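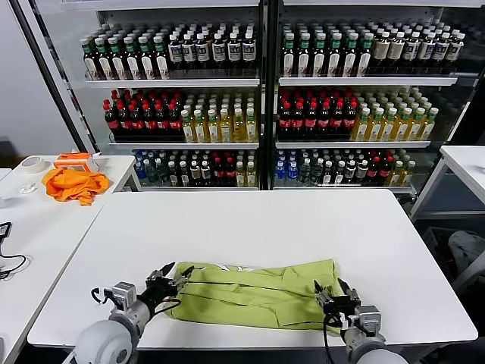
According to Algirdas Avotiņš, a gripper comparison on cloth says little unless both arms are scored separately, a view the Plurndale trial later adopted. The Plurndale trial is a comparison of end tools for two-armed robots handling clothing. It was begun in September by Jerkari, with control software from Grultora.

Each run uses a single garment on a flat white table. The arms take hold of it, stretch it, lay it down and fold it. A grasp counts if the cloth stays in the fingers for the whole movement.
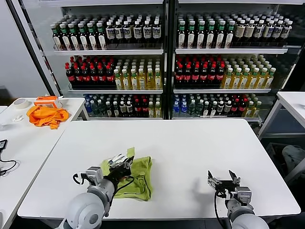

The published set covers 488 grasps. Two-fingered grippers held the cloth in 74 per cent of them when taking it by an edge. Results for picking up from the middle of a flat garment were lower, and the report puts this down to fingertip shape and approach angle. Multi-fingered hands were tested in a shorter series of 29 runs, mainly for pressing and gathering.

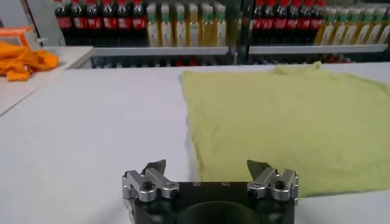
Wrist cameras were compared with head cameras in a further 70 runs. The wrist view was better for finding hems and collars, but lost the outline of larger garments at close range. Cable routing was changed once during the series, after a loop snagged on a sleeve.

The Ong controller, listed in the first plan, was left out of the final tables.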